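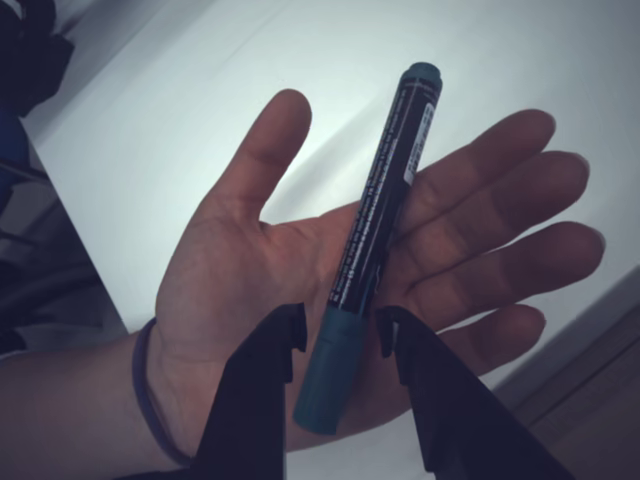
Rasa Sepp
Sessional tutor, Drawing and Visual Studies, Gradalby Community College

Print this page | E-mail this page

Search the course site
Enter keywords Go Advanced search

Week 2 notes: Hands and markers

Hi everyone, and thanks for a lovely noisy first class! I promised I'd type up what I was rambling about at the whiteboard, so grab a cuppa and have your sketchbook nearby.

This week we're drawing hands, in marker, with no pencil underneath. I know. I could hear the groaning from the car park. Pencil lets you fuss, though, and I'd like you to look for longer and fuss a bit less.

Start with the open palm. Most of us draw the fingers first and then run out of room for everything else (I did this for years), so try putting the palm down as one big shape, then swing a light curve across for where the fingers begin. They fan out from that curve, they don't stick out like fence palings. The thumb goes off on its own - give it plenty of air. Look at how far the middle finger gets past the others, and how short the little one is once it starts to curl.

Now lay a marker across the palm on a diagonal, cap on please, my good tablecloth has suffered enough. I love this set-up because the marker is dead straight and nothing else is. A black barrel also gives you your darkest dark straight away, and you can judge the soft shadows along the fingers against it. Teal caps are a bonus if you're working in colour. Don't try to letter the tiny print on the barrel. A few broken lines of white will read as writing from arm's length.

Creases: pick the main ones and leave the rest. If you put in every line at the joints your model will age forty years, and they may not thank you. A hair tie or a thin band at the wrist is a gift, by the way. It wraps around the form and shows you which way the arm is turning, so leave it on.

For homework, fill two pages with your own non-drawing hand, ten minutes a study. Any black marker will do. The Diekmann ones in the college shop are fine, and I use a Ramel brush pen myself, but that's only habit.

Bring both pages next class, even the horrors. Especially the horrors! We'll pin them up and have a good look before we move on to feet.

Rasa

Last updated 30 September 2024

Related notes
Week 1: Blind contour and why we giggle
Week 3: Feet, shoes and the floor
Choosing paper that won't bleed
Excursion to the Brovbridge sketch rooms
Materials list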